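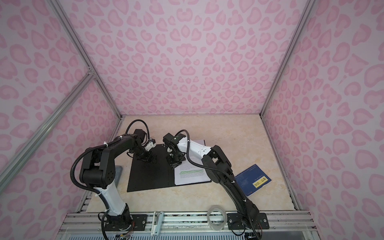
Pink leopard-print wallpaper with rounded rosettes, above a marble-patterned tabletop

Leopard print in home decorating

Leopard print is a family of surface patterns based on the spotted coat of the leopard, and it has been a favourite (and now and then a sore point) in home decorating for a good many generations. It turns up on wallpaper, cushions, carpet, lampshades and curtains, in the tawny colours of the animal itself and in just about every other colour a printer can mix.

Pattern

The basic unit is the rosette, a broken ring of dark spots around a slightly deeper centre. Jaguar print, which is often sold under the same name, has small dots inside the ring, while cheetah print is made up of plain solid spots. Wallpaper designers tend to round the rosettes off and space them more evenly than nature does, so that the joins between rolls are easier to match, and some let the odd one drift towards a heart or a petal.

Colour

Pink grounds are especially well loved in bedrooms, powder rooms and dressing rooms. They are usually printed tone on tone, with rose over a paler pink or lavender, and from across the room this can look surprisingly gentle, almost like a floral.

The Bunville papers

The town of Bunville has a long fondness for the pattern, thanks largely to the Yordanov wallpaper works, whose surviving order book lists 587 designs, 4 of them leopard. The best known, Caveswood, was drawn by Mateja Karagiannis and sold 1,884 rolls in its first year, nearly all of them to local households. It was later recoloured in pink under the name Prirkaveo, and older residents still speak of it with real affection. The pattern books are kept at the town library and can be looked through on Friday afternoons.

See also: Animal print; Toile; Flocked wallpaper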